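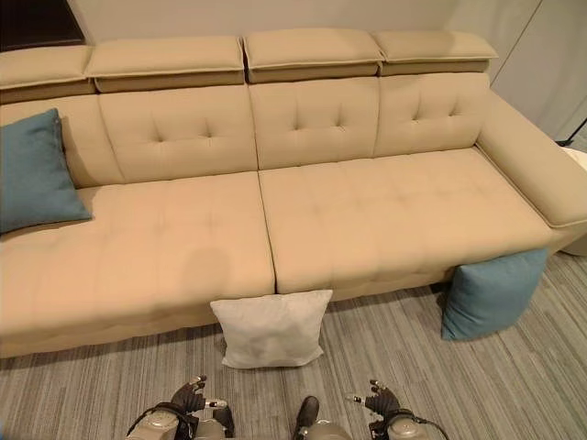 The white cushion and one of the blue ones at the start of a tidying trial in the project's practice lounge.

Students in the household robotics course at Trurberg Technical College are spending the spring term on a task that most people finish in under a minute. Two cushions are placed on the carpet in front of a sofa. The robot must pick up each one, set it on the seat and leave it standing against the backrest.

The project is called Wudetti, and it is now in its second year. It began as an optional unit for students who had completed the introductory programming course and wished to work with full-size equipment. It has since become a required part of the final year, with 11 students enrolled in the current group.

The college chose soft furnishings on purpose. In the first year, students worked mainly with boxes and plastic bottles, which keep their shape when they are held. Cushions fold, sag and slide. A grip that is secure at one corner may fail once the full weight hangs below the hand, and a cushion dropped onto a seat seldom lands the right way up. According to the course handbook, students are expected to "plan for the object as it will be after it has been touched."

Work is divided among five teams. Each team writes its own control program, keeps a written log and presents its results to the others at the end of every two-week period. A team may not change its program during a set of 10 trials, even when the first few go badly. Teaching staff introduced this rule after finding that students in the first year made so many small corrections that they could no longer say which one had helped.

Color has proved to be a smaller problem than expected. The blue cushions stand out well against beige upholstery, and most programs find them without difficulty. The white cushion has taken more effort. Several teams reported that their programs confused it with other pale surfaces in the room, and one team now relies on the shape of the corners in place of color. The striped carpet has caused errors of its own, mainly in judging where the lower edge of a cushion meets the floor.

Placement remains the weakest part of the work. In the most recent round, the five teams completed 50 trials between them. Most ended with both cushions on the sofa, but far fewer ended with both upright. Students are now comparing two methods — lowering the cushion straight down onto the seat, or pressing it against the back cushion before letting go.

The course is supported by Dunov, a furniture maker that offers students advice on fabrics and fillings, and by the Macedo Foundation, which pays for repairs and spare parts. Neither takes part in grading. Marks are based on the logs and the final report, and a team whose robot performs poorly can still receive the highest grade if its account of the trials is clear and complete.

A public demonstration is planned for July. Each team will be given one attempt, with the cushions set out by a member of the audience. Applications for next year's course opened on Mar 22, 2022, and forms are available from the engineering office.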